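Nolen Valley Seed Storage Project
Second progress report to the Metari Fund 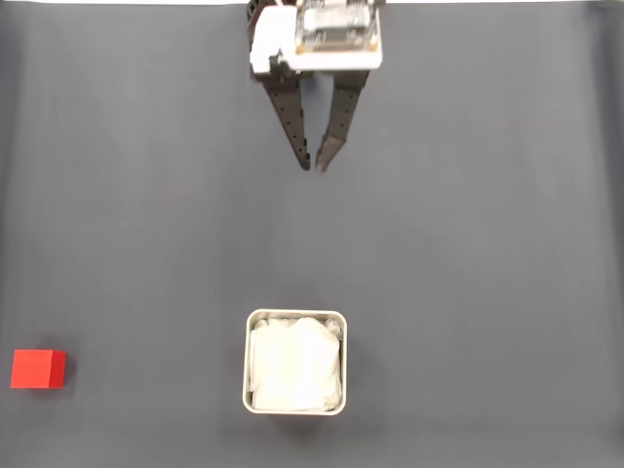
Summary of the period

This report covers work from April to the date of submission, 12 October 2019. The grant supports the transfer of the Nolen seed collection from paper-packet storage to sealed foil storage, with germination testing before each lot is moved. Transfer of the bean and pea lots is complete. Squash and small grains are in progress. Spending is within budget on all lines except drying supplies.

Drying and sealing

All lots are dried to the target moisture level before sealing. The drying room at the Tang building was held at 50 percent relative humidity at the start of the period, which was too high for the oilseed lots. A second dehumidifier was installed in May and the setpoint was lowered in two steps. Drying time for small-seeded lots is now 24 days. Large beans take longer and are checked by weight before release.

The heat sealer supplied with the first equipment order produced weak seams on the heavier foil. Packets from the affected batches were opened, dried again and resealed with a wider bar. Seam checks are now part of the release sheet.

Germination testing

Testing follows the protocol attached to the first report. Of the lots tested so far, 63 fell below the regeneration threshold and have been placed on the grow-out list. Most are older squash accessions received from the Indov station with incomplete harvest records. Where the harvest year is missing, the lot is entered by date of receipt and flagged.

Two tests on lettuce were repeated after the incubator drifted above its set temperature overnight. The first results were discarded. A separate temperature logger has been placed on the middle shelf.

Records

The catalog now holds 2,000 entries in the new format. Duplicate accession numbers remain a problem in the small grains – the old ledger reused numbers after lots were withdrawn. These are being given a suffix, and the original number is kept in a separate field.

Budget

Drying supplies are over the planned amount, mainly from replacement silica gel. We request permission to cover the difference from the travel line, where two planned visits to Indov were combined into one. No change to the total award is requested.

Next period

Planned work is as follows:
Complete sealing of squash lots
Begin transfer of small grains
Prepare field plots at Nolen for the first grow-out group
Send safety duplicates of the bean lots to Indov

The grow-out schedule depends on isolation distances for the squash. A plot plan will be sent separately.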